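Quarter to six in the morning, Stetmont, January. Dark. Randi Aasen has the lights on in the back of the shop and the first trays already out, and she's talking before I've got my coat off. Salt licorice, she says. You either grew up with it or you make a face. I make a face.

Fine. She gives me another one.

I came up here to write about small-town candy makers, the ones still cooking sugar in open pans, and figured on a day. Stayed four. Blame the trains partly. Blame the caramels more.

## The hill street

Stetmont has 2,166 people and three candy shops, all on the same steep street, all within shouting distance. Why? Depends who you ask. Aasen says the sugar came up by river and the carts couldn't get any higher. Wilfredo Espiritu, two doors down, says his building's old owner had a fight with his brother and opened next to him out of spite. Could be both. The town archive is one room over the post office and was closed every time I tried the door.

Espiritu's place is called Pustik, after a hard mint drop nobody outside the valley seems to know. Small, square, cloudy. You don't chew it. He learned it from the last owner over one winter, and the recipe on the wall is no help whatsoever: sugar, water, oil of mint, "until right."

Until right! He threw out 13 batches before the old man nodded. The old man didn't say anything, just nodded and went home for lunch.

## Heat and weather

What I didn't know about sugar would fill a book. Main thing: it hates damp. A wet afternoon and the drops go tacky before they're in the jar. Aasen won't pull taffy if the windows are fogged. Espiritu will, but swears at it the whole time.

Copper pans, mostly. They heat evenly and they look good and they cost a fortune to re-tin. Aasen's biggest came out of a closed down jam works and takes two people to tip. The sugar goes from pale to amber while you're looking for a spoon. After that it's dark, then it's ruined, then it's smoke. She doesn't own a thermometer. Espiritu owns two and doesn't trust either one.

A batch of Pustik drops makes 1,000 pieces if the rollers behave. The rollers are brass, hand cranked, and they get stuck on the same tooth every time around. He's been told to have it filed. He's afraid to, in case the drops come out diffrent.

## The third shop

Leclerc, at the top. Run by Armelle Guillot and Inès Masson, who bought it with the name still over the door and left it there because the sign painter wanted too much. They do the fancy stuff. Fruit jellies, nougat, a pear caramel I ate far too many of on the walk down.

They're also the ones who ship. Masson does the boxes at night, radio on, tea going cold. Sales were awful the first year. Better now. The other two shops grumble about the shipping and then ask her what tape she uses.

Guillot wants a proper street fair in fall, all three doors open, pans going out on the sidewalk. Espiritu says the wind would kill it. Aasen says she'll do it if somebody else carries the copper. So that's where that stands.

## What it costs

Sugar's up. Butter is way up. Imke Wunderlich, who keeps the books for all three shops (and has to keep her mouth shut in all three) told me the thing that worries her is the rent, then the gas. Candy is cheap to make badly and expensive to make well, and people still expect to pay pocket change for it. A quarter pound of drops has gone up twice in two years. One customer wrote a letter. On paper, with a stamp.

And then there's the supermarket by the highway, Arkov, with its whole aisle of the stuff. Does it hurt? Some. Wunderlich shrugs. Kids get their candy there after school, always did, and then they turn thirty and come back up the hill with kids of thier own wanting what Grandma had in the dish.

Last morning I bought too much. Drops, licorice, a slab of nougat wraped in wax paper. Ate the licorice on the platform, one after another. Didn't make a face till the third.
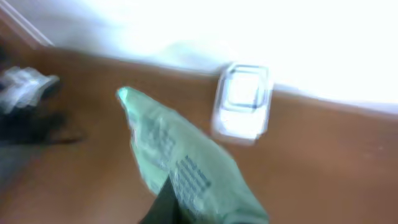
Going back in the fall if the fair happens. Guillot has promised to call. Shops open at nine, Leclerc at ten, and all three shut for lunch, so don't show up at noon like I did. Parking is at the bottom of the hill. Wear real shoes.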